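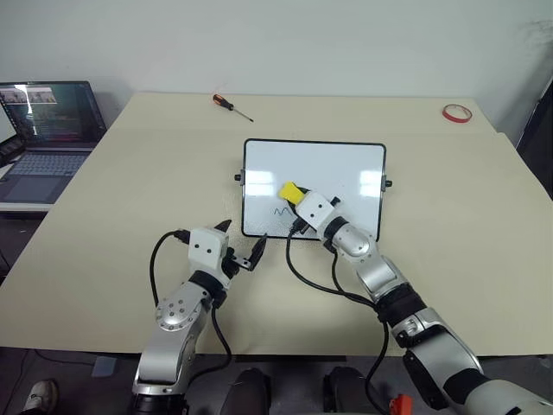
Pre-purchase inspection of the two-arm workstation, Belska site
Checklist completed 2022-12-23 by Borislav Omerović. The purpose of this inspection is to decide which items go into next year's equipment budget, which can wait, and which have to be fixed before we order a second station of the same type. Items are marked OK, FIX, BUY or HOLD. Cables come up more than anything else in the comments: there is one looping off each gripper housing, with the right one running over the table and back along the arm, and any quote for a second station should include proper cable management from the start. The whiteboard and marker task stays as our reference task for comparing suppliers.

Section 1. Table and mounting

1.1 Table level and stable with both arms moving: OK
Checked at the speed we use for drawing tasks. Repeat at full speed before sign-off of the second station.

1.2 Table surface clean and undamaged: OK
The pale top is easy to wipe. Marker comes off with the cleaner we already stock. Order the same finish again.

1.3 Hand tools and tape stored off the work surface: FIX
Screwdriver and red tape were on the far side of the table, past the whiteboard. The arms do not need to go there for this task, but they can be commanded there. Add a wall-mounted tool rail to the budget. Facilities can fit it.

1.4 Base fasteners checked against the torque sheet: OK
Last done in October. The sheet needs to be kept with the station. It took most of a morning to find.

1.5 Space to walk around all sides: HOLD
Depends on the room plan. If the second station goes in the same room we lose the path to the storage shelves. Do not order until the layout is agreed.

Section 2. Arms and joints

2.1 Joint covers in place, no missing screws: OK
Covers that I could reach were checked by hand with power off.

2.2 Unusual noise or play in any joint: OK
Slight play at the left wrist, within the limit in the manual. Note it again at the next inspection so we can see if it grows.

2.3 Spare joint module on site: BUY
We have none. Killeck quotes 11 weeks for delivery. A failed joint in the middle of a project would stop us for that whole time. One spare covers both stations if the second one is the same model, and that is the main argument for not mixing suppliers.

2.4 Service contract covers both arms: FIX
The present contract names one arm by serial number and calls the other "accessory." Purchasing to get this corrected in writing before renewal.

Section 3. Grippers

3.1 Fingers open and close fully: OK
Both sides. The left fingers open wide enough for the board edge.

3.2 Finger pads worn: BUY
Pads are a consumable and should be budgeted as one. We used 19 sets this year and charged them to four different project codes. One shared line from now on.

3.3 Grip holds a marker without slipping: OK
Tested with the standard marker under light pressure. Thicker markers have not been tried and are not in the scope of this inspection.

3.4 Spare gripper: HOLD
Navaratnam offered one at a lower price than Killeck, but the mounting plate is different and would need an adapter. Ask for a loan unit first. If the adapter adds more than an hour to a swap, drop the idea.

Section 4. Cables and power

4.1 Gripper cables clear of pinch points: FIX
Loops are long enough for full reach, so nothing pulls tight. They are also loose enough to catch on something on the table. Cable guides for both arms, fitted before the station is used by new staff.

4.2 Floor cables covered: FIX
A black cable runs over the floor at the left of the station, by the laptop side. Buy floor covers in the low type that a cart can roll over. Price is small and should come out of the current budget, not next year's.

4.3 Cable insulation intact: OK
Full length inspected with power off. No cuts or flat spots.

4.4 Separate circuit available for a second station: HOLD
The electrician's estimate is 2,721 including the new outlet and labeling. This has to be in the same request as the station. Last time the outlet was left out and the equipment stood in its crate until the work was approved.

Section 5. Emergency stop and protection

5.1 Emergency stop cuts power to both arms: OK
Tested three times, once from each operator position and once during a movement.

5.2 Emergency stop reachable from the laptop: FIX
It can be reached, but only by leaning. Add a second button on the laptop side. Barar can supply one that matches the existing controller, and their lead time is short.

5.3 Floor marking around the reach of the arms: BUY
No marking at present. Tape is fine for the first year. Paint only when the layout in 1.5 is final.

5.4 Floor under the table free of loose items: FIX
Clear it before each run. I have added this to the daily start sheet.

Section 6. Computer and software

6.1 Camera views and log visible to the operator: OK
The laptop screen is small for this. Camera thumbnails and text windows share one display, and the operator has to switch between them. A larger monitor on an arm is worth the money – the ceiling for this item is 150.

6.2 Laptop on a stable surface apart from the robot table: OK
Keep it this way for the second station.

6.3 License terms checked: FIX
The license is per station, and the renewal dates will not match unless we ask. Request a common date in the quote.

6.4 Backup of arm settings: OK
Stored on the shared drive. Restored once as a test, no errors.

Comments for the budget meeting

The fixes in sections 1, 4 and 5 should be done whether or not a second station is approved. They are cheap and none of them needs a shutdown longer than a day.

For the second station, ask Killeck and Navaratnam to quote on the same list: two arms, grippers, cable guides, two stop buttons, installation and training. Their last quotes could not be compared because one left out installation. Both should run the whiteboard task on site with our board and our marker, and leave the settings file with us afterward.

The spare joint module comes first if money is short. I would move the monitor to the following year before I would drop the spare.

Open points: room layout, circuit approval, contract wording. Send corrections to this list to me before the quotes go out.

B. Omerović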